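Week 2 - Can it do the chores yet?

Notes for the Sat 22 February session. Typed up fast, sorry. Bring questions to the tute.

Where we left off: a dishwasher is a robot nobody calls a robot. One box, one job, everything comes to it. Harder question this week - can a machine go to the job? Put the shopping away, clear a bench, restock the consumables shelf in a weld shop.

Short answer: bits of it. Slowly.

1. What counts as a chore

Small, dull, repeated, and never quite the same twice. Shop floor example for today is tidying welding electrodes. Slim cardboard boxes, E6013 on the label, orange edges. Apprentice does it without looking. For an arm it splits up into: find the box, pick a spot to grip, close, lift, turn, put down, let go. Each one can go wrong by itself.
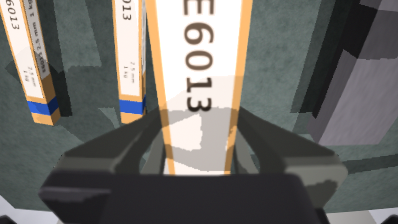

Grip force is the one students always underrate. Cardboard crushes. Too light and the box swings, too hard and you've creased a box of rods with a brittle coating on them. People feel this through the fingertips. Most two-finger grippers feel very little, maybe motor current and that's it.

Also long thin things are awkward. Hold one by the end and the weight wants to twist it out of your grip. Hold it in the middle and you may not be able to stand it up where you need it. So regrasping - put down, pick up again somewhere better. Humans do it in the hand in half a second.

2. Simulated vs real

Most of the practice is done in simulation now. Cheap, nothing breaks, runs overnight. Our Modulside exercise is sim only. Dzifa Fiadzo's group ran 2432 simulated picks last September and 898 were good enough to keep - "good enough" meaning box ended up where asked and nothing else got knocked. Work out the percentage yourselves, then ask what a foreman would say to it.

Friction is the weak spot. Simulated cardboard doesn't get damp or go soft at the corners. Expect results to drop when you move to a real bench. How much - depends, read the Hovland handout.

Layout for the exercise:
- arm on a fixed pedestal, so reach is limited. It can't take a step to the left like you can
- boxes lying down in rows, close together. Fingers need room to get in between
- a block near the boxes. Think about what it hides and what the arm might hit on the way down

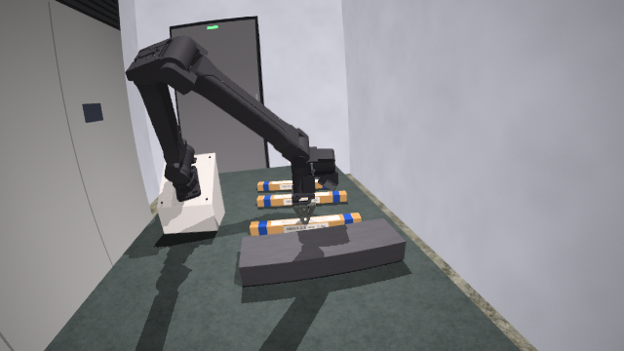 3. Home vs shop floor

Shop floor is easier. Same boxes every week, labelled, decent light, and you can move the shelf to suit the machine. Home - pets, kids, a sock colour it hasn't seen. Tredora trial (reading 2) had one kitchen, roughly 60 jobs, and a person standing by the stop button the whole time. Is that automation? Discuss.

Cost side: if someone has to watch it, you're paying for both. Unless one person watches several. Banden reading makes that case, I don't fully buy it but its worth the time.

4. For next week

Pick one chore from your own job or house. Write the steps, as small as you can get them. Mark the ones wich need touch. One page, no more.

Comments

Priya: is the Hovland handout the long one or the short one?

Marty: long one. skip the appendix

Joanne: I did folding towels and got to 31 steps before the first fold. Is that too many?

Col: Percentage comes to just under 37 for anyone checking. Our foreman would not be keen.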